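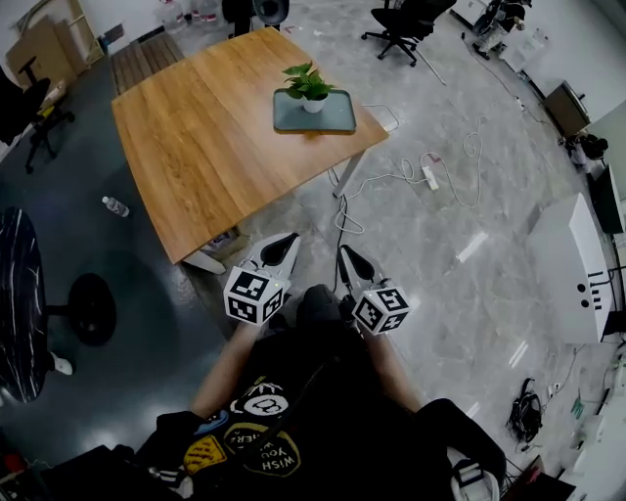

Furniture first, plants second, that's the order in the front room at Serell, a small workshop in Clernstead that fixes up secondhand tables and sells them on. I got there early, notebook half out of my bag, and the owner was already talking. Tables, mostly. She'd rather not have her name in this ("put the shop's name, that's plenty") so the shop it is. The square one with the orange-brown wood top is her favorite right now, seam across it and all, with a little potted plant standing on a dark gray tray near the edge. "People ask me to fill that seam. I say no. A top has a join in it, fine, let it have a join."

She started in February, with 4 tables and a borrowed van. No sign, no website. The first one went for 40 dollars and she says she lost money on it. "Sandpaper alone. But I wanted it gone, I wanted the space."

Space comes up a lot. The floor is half one thing and half another, dark and glossy on one side, gray marble-pattern tile on the rest, and she's stopped apologizing for it to customers. The tile was there when she signed the lease. The dark part was done later, when she had a bit of cash, and then the cash ran out. "I was going to do the whole room. I got a quote, laughed, went home."

So what makes a table worth saving? Weight, she says, and then changes her mind. "No – the legs. Anybody can sand a top. If the legs are off you'll be folding up paper napkins for the rest of your life." She likes metal legs under wood. Easy to wipe, don't mind a wet mop. Some buyers want all wood and she sends them to Indier, the big place out by the highway, no hard feelings.

The plant has its own story. White pot, bright green leaves, she couldn't tell me what kind. A customer left it as part payment and it was meant to go home with her the same night. That was months ago. "It sells tables. You put a plant on a table, people can see themselves eating breakfast there. Take it off and it's just lumber." The tray came later, after a ring. Pots leave rings, she said this to me three times. Get a tray with a lip. Water less than you think you should. If a ring does happen, let it dry all the way before you touch it with anyhting.

I asked about finishes and got a long answer, most of which I didn't write down fast enough. Thin coats. Wait overnight even when the can says two hours. She uses a hard wax oil sold under the name Ye, has tried others, goes back to it. A finished table this size sells for 200 now. Higher if it's a pair, but pairs hardly ever come in.

Does she ever keep one? Long pause. "My kitchen table is terrible. Wobbles. My sister won't put soup on it." Then she was off checking the book where she writes down every piece – entry 766 was the last one, though that counts chairs and stools to, and one piano bench she regrets.

Next is shelving, maybe. She has the boards already. What she doesn't have is a wall to put them against, and the lease is up for renewal, and the landlord hasn't called back. She's open most afternoons. Knock if the door's shut.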